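# Settling into a furnished room: kitchen and household tips for your first term in Grilivbridge

Welcome, and congratulations on getting the keys! If you've just dragged two suitcases up the stairs of a shared apartment in Takness or down by Anside station, you're probably sitting on a bare mattress wondering where to buy a pillow at this hour (the big supermarket behind the bus terminal stays open until ten, and the bedding is at the back, past the pet food). I've been renting rooms to exchange students for a good many years now, and before that I lived in more shared kitchens than I care to remember, so these are the things I find myself repeating every September on the doorstep while somebody politely holds a heavy box.

## Before you unpack

Go through the inventory with your phone in your hand. Open every drawer, run every tap, switch on each burner, and take a picture of any chip, stain or wobbly leg you come across. Send the pictures to your landlord or the agency the same evening, in one message, with the address in it. Deposits here are commonly a month's rent, and a cracked sink is a sad way to lose part of one.

Wipe out the wardrobe before you hang anything up. A cloth with warm water and a drop of dish soap is plenty for most of them, but leave the doors open for a few hours afterward so it dries properly. Coastal apartments get musty inside closed furniture, and a wool coat picks up that smell overnight and keeps it until spring.

Check the mattress size as well before you buy sheets! Furnished rooms have beds in every width going, and the sheets you brought from home may well be an inch or two short. Measure the depth too.

## Sharing a refrigerator

My first apartment in Takness was 638 square feet for four of us, with one refrigerator that came up to my chin, and we had more arguments about that refrigerator than about rent, noise and overnight guests put together. What finally worked was one shelf each and the door for everybody. Milk, butter, mustard and eggs were common property, and we put a few coins in a jar for them.

Raw meat goes on the bottom shelf, in a container with a lid, whoever's shelf that happens to be. Leftovers get a strip of masking tape with the date on it. If you keep the roll and a pen on top of the refrigerator people really will use them, and if you keep them in a drawer they won't, at least in my experience.

Potatoes and onions like to be somewhere dark and airy, and preferably apart, as potatoes sprout faster beside onions. A paper bag in the bottom of a cupboard does nicely. Tomatoes can sit out on the counter until they're ripe.

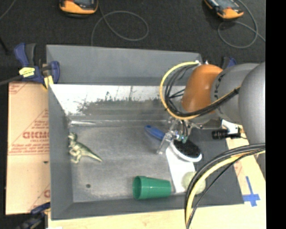
Bread is the other thing people ask me about. If you buy a whole loaf for yourself, slice it on the first day and freeze half, with a bit of baking paper between the slices so you can pull out one or two at a time. They go straight into the toaster. If the kitchen has no toaster, a dry frying pan over medium heat does a lovely job, a couple of minutes a side, and you can rub the toast with a cut garlic clove and a ripe tomato and call it supper.

## Pans, limescale and the little moka pot

The water in Grilivbridge is hard. You'll see it in the kettle within a couple of weeks, a chalky crust that breaks off into your tea. Half fill the kettle with equal parts white vinegar and water, bring it just to a boil, switch it off and let it stand for half an hour. Then pour it away, rinse well, and boil one kettle of plain water to throw out before you make a drink. The same vinegar is good for shower heads: tie a small bag of it around the head overnight with a rubber band. Keep vinegar off marble and other natural stone, though, and never mix it with bleach.

If there's an aluminum moka pot on your inventory, please don't put it in the dishwasher. It'll come out dull and gray. Warm water and a soft sponge, dry all three parts, and store it unscrewed.

For a pan with something burned on, cover the bottom with water, add a spoonful of baking soda, simmer it ten minutes and let it cool. Most of it will lift with a wooden spoon. Nonstick pans shouldn't be scrubbed with anything rough, and if the coating is already flaking when you move in, ask for a new one.

## Laundry when there's no dryer

Very few rentals have a dryer. Spin everything twice, shake each piece out hard, and hang shirts on hangers right away so you can skip the ironing. In winter, put the rack in the room with the best draft, open the window a hand's width for a quarter of an hour, and then close it and do the same again later on. Drying clothes in a shut bedroom is how you end up with black spots in the corner behind the bed.

The coin laundry next to Miah, the bakery in Anside, has big machines for comforters, and you can have a coffee while you wait.

## Keeping an eye on the meter

Read the electricity meter on the day you arrive and write the number down. One of my rooms started a recent year at 3,973, and having that on paper saved a long conversation about who'd used what before the new tenant came. Take another reading on the first of each month and pin the list inside a cupboard door. Small water heaters are usually the greedy ones, so look for a timer on yours and set it for an hour or so before you normally shower.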